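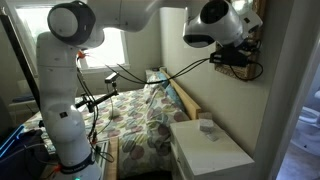

I rode the rail trail out to Flonham and back in June, 647 kilometres over nine days, and most of what went wrong was small. The rear mudguard stay snapped on the second morning, on the gravel past the Mahama turnoff. I had no spare bolt, so it went back on with a cable tie, a small orange one like the one sticking out of the joint up there, and I left the tail on as well. It held all the way home. I now carry 26 of them in the tool roll, which weighs next to nothing.

The tyres were fine. The saddle was not – I'd changed it a fortnight before leaving and should have known better. Kofi Quaye rode the first three days with me and lent me his spare shorts, which helped.

Water is the thing to plan for. The tank at Hetetti was dry, and the next tap was almost 26 kilometres on, at the footy oval. Fill everything you've got before you leave camp.

Total spend was $870, mostly food and two nights in a motel when it rained. I'd do it again, a bit later in the year and with the old saddle.

Blog > Riding > Trip notes

Search this site Go

Last updated: June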